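Le robot qui prépare un sandwich

Un bras robotisé fabriqué dans un atelier partagé apprend à poser du bacon sur de la salade. 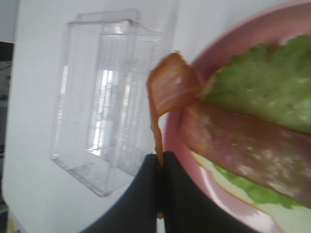
Un bras, deux doigts

Dans l'atelier Dasirari, on trouve des scies, des imprimantes 3D, des fers à souder et une grande table blanche. Ľubica Skála et Vlasta Čierny y construisent un bras robotisé qu'elles ont appelé Nekik. Elles ne travaillent pas dans une usine : elles viennent le soir, après leur journée, et montent le bras pièce par pièce.

Au bout du bras, il y a une pince. Elle a deux doigts noirs qui s'ouvrent et se ferment. Ta main a cinq doigts, avec des articulations, et une peau qui sent si une chose est molle ou dure. La pince de Nekik ne sent rien du tout. Elle sait seulement de combien ses doigts sont écartés.

Pourquoi un sandwich ?

Une brique en bois est facile à attraper. Elle garde sa forme et elle ne glisse pas beaucoup. Une tranche de bacon cuit, c'est autre chose. Elle est fine, un peu grasse, et elle se plie quand on la soulève. Celle que tient la pince forme une boucle juste au-dessus des doigts.

Sur l'assiette rose, il y a du pain, une feuille de salade verte et une autre tranche de bacon, couchée en travers. Le robot doit poser la sienne sans pousser le reste. S'il descend trop bas, il écrase la salade. S'il lâche trop haut, le bacon peut tomber à côté du pain.

Comment le robot voit-il ?

Une petite caméra est fixée près de la pince, à l'endroit où serait ton poignet. Elle bouge avec le bras. Le robot voit donc toujours ses propres doigts, et ce qu'il y a devant eux.

Les objets transparents lui posent un problème. Regarde la boîte en plastique à gauche : on voit la table blanche au travers. Toi, tu reconnais la boîte grâce à ses bords et aux reflets. Pour un ordinateur, c'est plus difficile, et Nekik doit s'entraîner avec beaucoup d'images.

Comment apprend-il ?

Au début, c'est une personne qui guide le bras. Vlasta tient une manette et fait le geste elle-même : approcher, serrer, soulever, poser, ouvrir. L'ordinateur enregistre les mouvements et les images de la caméra. On appelle cela une démonstration.

Il en faut beaucoup. Pour le geste du bacon, l'équipe a enregistré 300 démonstrations. Ensuite, l'ordinateur cherche ce qu'elles ont en commun, puis le bras essaie tout seul. Lors du premier soir d'essais, il a réussi 63 fois. Les autres fois, la tranche est restée collée à un doigt ou elle est tombée sur la table.

Ľubica a noté les essais dans un cahier — un vrai cahier en papier, avec des taches. Elle y écrit aussi les réglages, par exemple la force avec laquelle les doigts se ferment.

Les mots à retenir

Pince : la partie du robot qui attrape les objets.
Démonstration : un geste fait par une personne et enregistré pour le robot.
Moteur : la pièce qui fait tourner une articulation du bras.

Pour voir Nekik

L'atelier Dasirari ouvre ses portes aux enfants le 24 novembre. La visite dure 20 minutes et les enfants viennent avec un adulte. En décembre, l'équipe commencera un autre geste : poser la deuxième tranche de pain.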